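# On the Keeping of a Clear Surface

It has been the practice of this blog, over the past several entries, to consider one element of the home at a time. Earlier entries dealt with the linen closet and the hallway shelf. The present entry concerns upholstered surfaces, by which I mean any broad, fabric-covered top on which a household is tempted to put things down: the bench at the foot of a bed, the large ottoman, the padded platform that serves as a seat on one day and a folding table on the next.

Readers who followed the move from Lenihan to the present address will recall that the back room was furnished last. For most of July it held six cartons, and those cartons stood on whatever would bear them. By the time they were unpacked, a second layer had formed, consisting of mail, chargers, a pair of curtains awaiting hems and the instruction booklets for several appliances. The room was in daily use and was not pleasant to use.

A decision was accordingly made to clear it on a Monday evening, beginning at 7, and to return to the surface only what could be shown to belong there. Very little met that standard. The curtains went to the sewing basket. The booklets were placed in a Sito document box, which closes properly and fits beneath the desk. The mail was sorted standing up, a method I recommend to anyone who is inclined to sit down and read it.

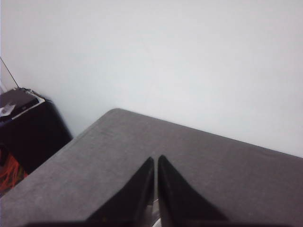
*Word count: 2,000 for the full series to date*

Gray was chosen for the fabric after some discussion. It is a forgiving color against a white wall, and the speckle in the cloth is of practical value, as a plain, flat gray would show every thread. The nap is a different matter. Any fabric with a slightly fuzzy finish will collect lint, and it should be brushed before it is vacuumed – the reverse order presses the finer dust down into the cloth. A soft clothes brush is sufficient. I work from the wall outward and finish at the seam, where crumbs tend to settle.

The rounded corner also deserves mention. Tomos Harries, whose advice on furniture I have sought on previous occasions, had recommended a square-edged piece from Deritz on the grounds that it would sit more neatly in the room. His argument has merit. Rounded corners, however, wear more evenly than sharp ones in my experience, and they are considerably kinder to the shins of persons crossing a room after dark.

With respect to the wall, it has been left bare for the time being. Two framed prints from the Podton apartment were proposed for the space and remain wrapped in the closet. A final determination will be made once the curtains have been hemmed and hung, so that the height of the rod may be taken into account.

The next entry will address the storage of winter blankets, including the question of whether cedar blocks need to be sanded every season. Correspondence received on that subject has been considerable, and it will be answered there.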